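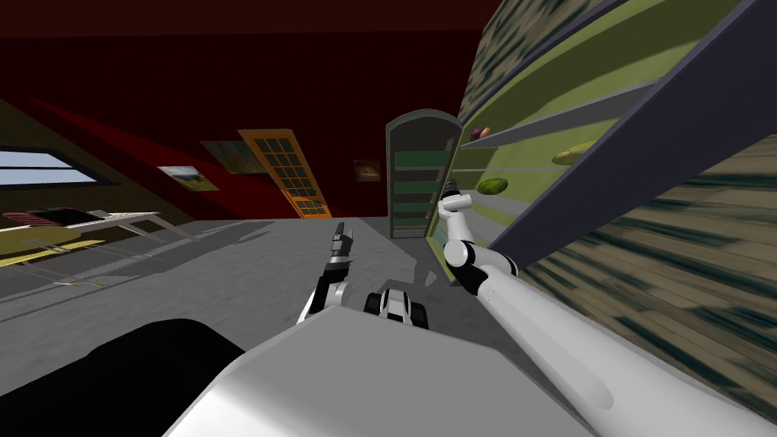 Dukent sells a practice world for robots. The product is called Boreo, and it is a library of simulated rooms in which a two-armed household robot can try a chore over and over before anyone lets it near real shelves. The rooms are built to be odd. In one of them the walls are deep red-maroon, the door is orange with small glass panes, and the job is in a big navy-framed shelving unit with three pieces of fruit in it. The robot has its right gripper up near the edge of a shelf, close to a round green fruit. An elongated yellow one and a small purple one are on a higher level. You view it all from the robot's own position, with its white torso in the foreground and the floor tipped at a steep slant.

I spent most of September with a trial license, running Boreo on a desktop computer in a spare bedroom. The version I used came with 613 rooms and 141 household objects. A license covers 4 seats, and Dukent sells it by the year. There is no hardware in the box because there is no box. You get a download link, a key and a manual that could use an editor.

Setup took me an evening. The installer wanted a newer graphics driver than I had, and the message it gave was a bare number that I had to look up. After that it ran without trouble. You pick a robot body from a menu, pick a room and pick a task from a list of short sentences like "put the fruit on the lower shelf." Then you either drive the arms yourself with a pair of hand controllers or load a control program and watch it try.

Driving by hand is harder than it sounds. The first thing I learned was that I don't know where my elbows are. I would bring a gripper up to a shelf, feel good about it, and then find the forearm pressed against a side panel. Boreo flags every contact with a short tone. My first hour was mostly tones. By the end of the week I could move a piece of fruit from one shelf to another in under a minute, which a small child would find unimpressive.

The colors take some getting used to. Dukent mixes up the walls, floors and furniture on purpose, so a control program can't get by on memorizing one beige kitchen. The idea isn't new, and other packages do it too. Boreo goes further than most in changing the furniture as well as the paint. Bookcases get rounded tops, paintings move around, and shadows land in different places. If you want a room that looks like your own house, you have to build it in the room editor, and the editor is slow.

Physics is the part I would want to know about before paying. Hard objects behave well. Cans stand, bowls slide, and round fruit rolls off a shelf if you nudge it. Soft things are weaker. Towels fold in stiff panels, like cardboard, and a sponge I squeezed came back to its full shape the instant I let go. Dukent says cloth is being rewritten for the next release. I'd wait for that if laundry is your main interest.

I compared it with Naqvi, the package I used before this one. Naqvi has better cloth and a cleaner editor, but it comes with far fewer rooms, and its lighting hardly changes from one to the next. Programs I tuned in Naqvi did poorly when I moved them to Boreo. Going the other way, they held up fairly well. I wouldn't call that a proper test - I only tried 2 programs - but it matched what I expected.

Support was decent. I wrote in with a question about camera placement on the robot's head and had a useful reply by 9 the next morning. The user forum is small and most of the posts are from one robotics club in Drunthorpe, whose members have put up a good set of extra kitchens for free. Their rooms load a bit slower than the official ones, and a couple have drawers that won't close.

Boreo makes sense for a school lab or a small company working on tidying and fetching tasks, where the variety of rooms will get used. A hobbyist with one arm on a bench will probably find the yearly fee hard to justify. The trial lasts a month and leaves nothing out except the export button, so you can get through a good share of the rooms before deciding.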